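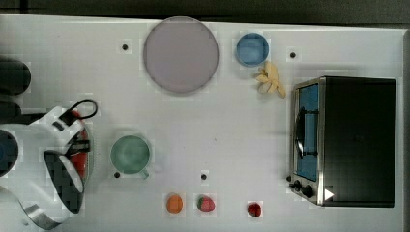 Slide 4. Standby load in home kitchens, Brutinville survey. Speaker: Nayara Godoy.

Start with the sample: 98 homes, metered for 3 weeks in July. Plug meters only. Hard-wired ranges were left out.

Define standby before showing the chart. Power drawn while plugged in and not in use, clock display included.

838 appliance records after cleaning. Toaster ovens with dial timers read zero at the meter's resolution. Models with a digital display did not. Pause here, people will want to write that down.

Limits: one town, mostly rentals, no second season. Gudrun Løken has the raw files and will take requests by email.

If time is short, skip slide 5 and go to the Omusthorpe comparison.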